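Preparing Laundry for the Shared Machines at Trovstead House

Residents are asked to read this page before using the laundry room for the first time. The room is open from 7 a.m. to 10 p.m., and the last load should be started by 8:30 p.m.

Sorting

Separate whites, light colors and dark colors before leaving your apartment. New red or navy items should be washed alone for the first 2 cycles. Check every pocket, close zippers, and turn printed shirts inside out. Read the care label on each item - if the label calls for hand washing, do not place the item in a machine. 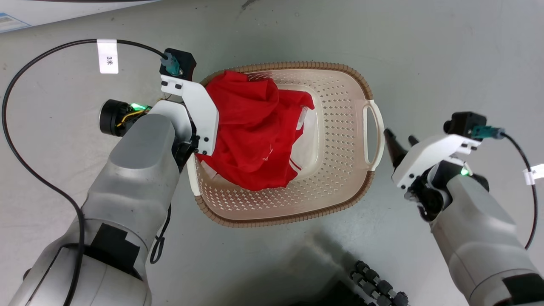 Loading

Fill the drum loosely to no more than two-thirds. Add detergent to the left drawer only. One capful is enough for a normal load, and two may be used for heavily soiled work clothes. Powder must not be poured directly onto fabric.

Select the program, close the door firmly and present your laundry card to the reader. The display will show the remaining time once the cycle has begun.

Drying

Clean the lint screen before and after each use. Wool and anything marked "dry flat" should be taken back to your apartment. Large comforters may be dried only in the end machine, on low heat.

Collecting your load

Please return promptly when the cycle ends. Items left for more than 2 hours may be moved to the shelf beside the door. Faults should be reported to the Dravgate Street office, quoting the number on the front of the machine.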